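Section 4: Caring for Your Stultwood Mattress

A hand brush and a dustpan with a soft rubber lip are all you need for the quilted top.
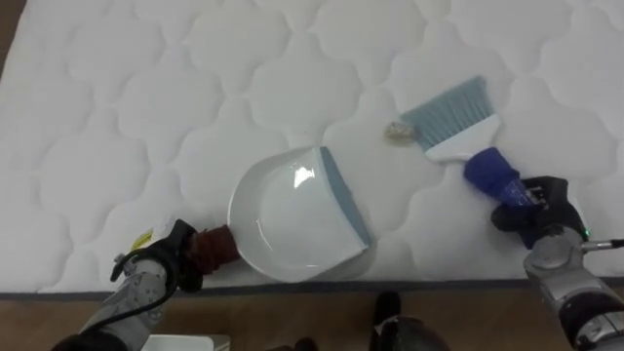

4.1 Brushing the surface

1. Take off all your bedding and let the mattress air for 45 minutes - longer is lovely if you have the time.
2. Lay the dustpan flat and brush gently toward the lip, following the stitched seams where crumbs like to settle.
3. Finish along the piped edge.

Caution: Please don't press hard or scrub, as the stitching can pull.

Note: Replacement covers are listed under part 707.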